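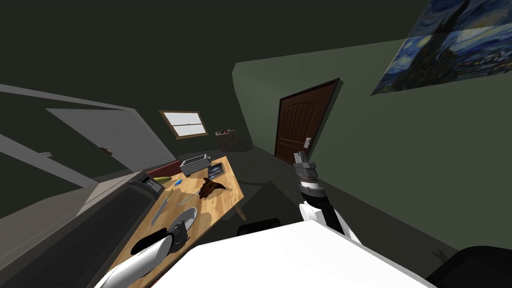

kitchen sim, head view, table seed 29. glove by the toaster again.

13/08/2020

Quick one, bus in a bit. Ran the clutter thing all night on the Ellimton machine and it finished, first time this week no crash. 400 episodes, ten tables, 40 tries each. Was sure I'd come in to a frozen log.

So the method, for when I forget what I did. Old way: policy gets the head view plus a target name, picks a grasp, goes. New way: before it moves at all it has to score every object on the table for "what do I bump if I go for this." Bayu calls it the bump map. Name has stuck, sorry to whoever has to write the paper. The map is one extra head on the same network, trained on nothing but contact events out of the simulator. No labels by hand. That's the whole trick really.

Result. Target lifted clean, nothing else shoved more than a finger width: 60 percent with the map. Without it, 29. Same seeds, same tables, same weights up to the split. I checked the seeds twice becuase I didn't believe it. Then made Bayu check. He got the same and went to get coffee like it was nothing.

Where it still falls over:

- The plate. Anything next to the plate or over the rim. Black thing over a white plate's rim, map says plate is fine to touch, plate is not fine to touch. It slides, everything goes.
- Knives. Two of them on this table, both at an angle, and the thin one hardly shows up in the map at all. Might just be resolution. Try the bigger crop.
- Glove. Fingers spread flat, so the collision mesh is junk, one big lump. Half the "contacts" on the glove are the gripper touching air. Fix the mesh before blaming the network!!

Cucumber is easy. Toaster is easy, too heavy to shove. Should maybe take the toaster out of the average, it makes us look better than we are. Write that down properly: report with and without.

Camera tilt. I'd randomized it way harder than I meant to, degrees vs radians in one config line, and so the whole night ran with the room leaning over. Walls on the slant, floor too. Wanted to throw the run out. Bayu says keep it, both arms of the test got the same tilt so the compare is fair, and if it works leaning it ought to work straight. I half agree. The gap could shrink when the view is level, the plain policy might only be bad at tilt. So rerun level, same seeds, before anybody gets told a number. Queue it tonight.

Also want to know if the arm that's not grasping matters. On seed 29 the right one is up in the air by the brown door, well out of it, and the left is down at the front edge near the plate. I think start pose of the left is eating some of the plate failures. Easy test, start both up high. Some 40 episodes should be enough to see it.

Jendatum people want a call re: the November demo. They asked for "the real kitchen". I said sim first. They said sure and asked again in the next email. Wuisan is on my side, says no hardware until the plate case is above half.

Todo before I sleep
glove mesh
level rerun (degrees!!! check the line)
bigger crop for the knives
left arm start pose
send Bayu the split by object, he's asked twice
delete the old Ultex logs, disk is nearly full and thats probably what killed the last three runs

Missed lunch. Bus in four minutes, going.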